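Unit 6: Planning and Budgeting for a Robot Cell
Instructor: Pauline Lightfoot
Reading for this unit: the Dobson case packet, sections 2 and 3

Where we left off

Last time we sorted equipment costs into purchase, installation and running costs. Today we apply that to one purchase, a small arm and gripper for packing and sorting light goods. The buyer in the case is Dobson, a mail-order business that ships hardware and jewelry findings. Two suppliers have bid, Rumident and Piltis.

What goes in the purchase line

The arm is the number everyone remembers from the quote. Students tend to copy it into the budget and stop. The purchase line should also carry:

Gripper and at least one spare set of fingers
Controller and cables
Mounting stand or table
Guarding, if the risk assessment calls for it
Software license, first year
Freight

Rumident quotes these together. Piltis lists the gripper and the license as options, so its total looks lower until you add them back. Put both bids in the same format before you compare them.

Installation and downtime

Dobson allowed 6 days for installation. The electrical work has to be finished before the arm arrives, and the landlord has to approve it first. Ask who signs off on each step and write the name in the plan. If the packing line stops during installation, the lost output belongs in the budget too – use the September volumes in the packet, not the yearly average.

Running costs

Count service visits, replacement fingers, license renewal and operator time. Operator time is the largest of these in the Dobson case, almost 23 hours a month in the first quarter. It drops later, but do not assume it drops to zero.

Testing before you commit

Part handling is where small cells run over budget. A box with flat sides is easy to price. Chain, cord and bagged parts are harder, and the supplier may not have tried them. Simulation is a cheap first check on finger shape and reach, and it can be done before any deposit is paid.

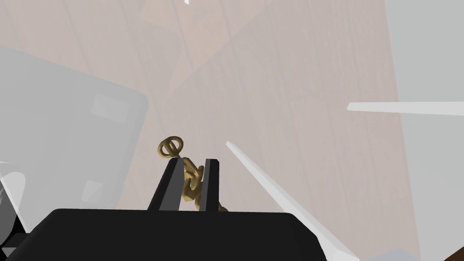 It does not replace a trial with your own parts. Ask for both, in that order, and get the price of each in writing. Pulter, the integrator in the case, credits the trial fee against the order if the buyer goes ahead. Record that as a conditional credit and keep the full fee in the budget until the order is signed.

Homework

Put the two bids into the common format. Add a contingency line and explain how you chose the amount. One page, plus the spreadsheet.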